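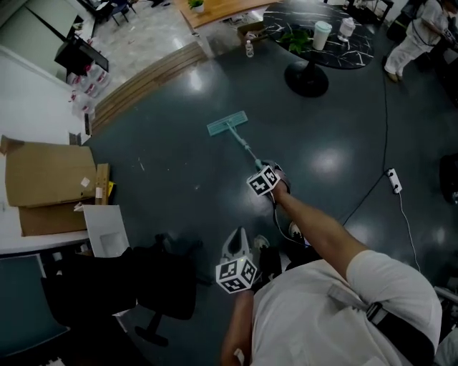 ¿Cuántos casos de agresión a periodistas pudimos documentar en este período?

Documentamos 112 casos, de un total de 304 avisos que llegaron a la línea de ayuda desde abril. Los demás avisos eran repetidos o no tenían datos suficientes para abrir una ficha.

Informe de avance para la Fundación Sobczak
Proyecto: Observatorio de agresiones a la prensa en sedes judiciales, Mikthorpe y Clindley
Presentado por: Duyên Đào, coordinadora
Fecha: 28/10/2022

Compartir 4

1. Situación general

El proyecto avanza según el plan, con un retraso en la parte de formación que explico en el punto 3. De los 112 casos, la mayoría ocurrió en la entrada o en los pasillos de los juzgados, cuando el periodista quería tomar fotografías de un acusado o de sus familiares. Las conductas más frecuentes son la amenaza verbal, el empujón y la retención de la cámara o del teléfono. En cuatro casos el periodista fue llevado a una comisaría sin que se le explicara el motivo.

Debo señalar que en Clindley recibimos menos avisos de lo que esperábamos. Mi opinión es que los reporteros locales todavía no conocen bien la línea – o la conocen, pero prefieren no llamar mientras su caso está abierto.

2. Asistencia legal

El despacho Demeck atendió 167 consultas. Muchas fueron breves y se resolvieron por teléfono: qué hacer si un agente pide borrar las imágenes, cómo pedir copia de una denuncia, qué plazo hay para reclamar un equipo retenido. Otras continúan abiertas y pasarán al próximo período.
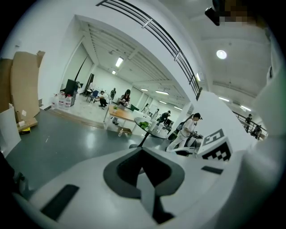 Sala amplia de paredes blancas y techo claro.

3. Formación

El taller de Mikthorpe se realizó con buena asistencia. El de Clindley fue aplazado, por coincidir con un juicio que todos los medios de la zona debían cubrir. Solicitamos a la Fundación que autorice el traslado de esta partida al siguiente trimestre, sin aumento del presupuesto.

4. Dificultades

La policía de Mikthorpe respondió a nuestras cartas, aunque con mucha demora. La de Clindley no respondió todavía. Además, dos fichas tuvieron que ser corregidas, porque la fecha del hecho y la fecha de la denuncia estaban cambiadas; ahora una segunda persona revisa cada ficha antes de guardarla.

5. Próximos pasos

– Realizar el taller pendiente en Clindley.
– Enviar a los dos tribunales la propuesta de una zona señalada para la prensa.
– Entregar el cuadro de gastos con los recibos de Demeck, que faltan en este envío.

Quedo a disposición de la Fundación para cualquier aclaración.

Duyên Đào

0 comentarios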